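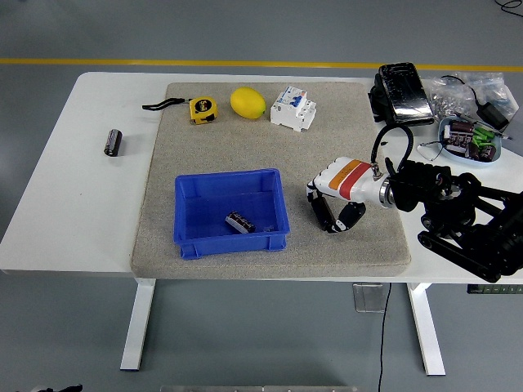
Ternodura is opening its 2027 equipment planning program to small and mid-size shops, sign-up from today, 24 Jul 2026. The program is for buyers who have a budget line for a robot arm and hand and no clear idea what goes on the line underneath it. Arm, hand, table, mat, bins, cables, power, floor space. All of it gets priced before anybody signs. Small-parts sorting is the first job covered, the kind where a capacitor goes in a blue bin and the next thing along might be a circuit breaker, a tape measure or a lemon. Mixed parts cost more to plan for than same parts. Most quotes we see leave that out.

What's new

Until now Ternodura did planning only for its larger accounts. Starting in September any shop with 5 or more people on the floor can book. Flat fee, $2,000 per workstation, paid up front and credited in full against an order placed through Ternodura or its partner Erkano. No order, no credit, but the plan is yours to keep and take to any supplier you like.

There are 200 places in the first round. Existing Joubert service customers get first pick until the end of August, after that its open to all.

What a buyer gets

A written plan for one workstation. Parts list with prices, lead times and a second source where one exists. A power and cable sheet. A spares list for the hand, fingers priced separately from the palm and wrist. Training hours. A page on what happens to the money if the job changes in year two, which it usually does.

Also a half-day bench trial with the buyer's own parts. Send up to a shoebox full. We run them, you get the pick results the way they came out, misses included.

"People come to us with the arm already picked and the budget already spent," said Ehsan Ghasemi, head of planning at Ternodura. "Then they need a table that doesn't move, a mat so stuff doesn't slide, bins, a second power supply, somebody's time to set it up. I'd like to see that list in January, not in the week the crate shows up."

Melaniia Melnychuk, purchasing lead at contract assembler Urar, took part in the pilot. "We had three quotes and could not compare them. One had the hand in it, one didn't, one had it as an option on page nine," she said. "The plan put them on the same sheet. We ended up buying later than we wanted and one station fewer. My finance people were fine with that."

Hands versus grippers

The question we get most. A simple two-jaw gripper is cheaper to buy, cheaper to fix and fine for one part shape. A hand with fingers costs more, needs more setup and more spares on the shelf. The plan prices both for the same job so the buyer can see the gap. If the gripper does the job the plan will say so, in the first paragraph. We sell both.

Gerardo Layug, who runs the bench trials, asks buyers to send the ugly parts as well. Bent leads, clear plastic bits, anything that rolls. Thats where the hours go.

Budget dates

Plans booked before the end of September are delivered in time for most calendar-year budgets. Bookings after that go into the second round, dates to be confirmed. Lease pricing will be shown next to purchase pricing on every plan. Freight and installation are listed seperately and not covered by the fee.

How to book

Through the planning page on the Ternodura site or by phone with the sales desk. Have ready: part sizes and weights, shifts per day, a floor sketch (hand drawn is ok), the budget ceiling if you are willing to share it. Press questions and bench visit requests to Vy Hoàng, Ternodura communications.

About Ternodura

Ternodura plans, supplies and services workstation equipment for light assembly and sorting. Erkano handles delivery and installation.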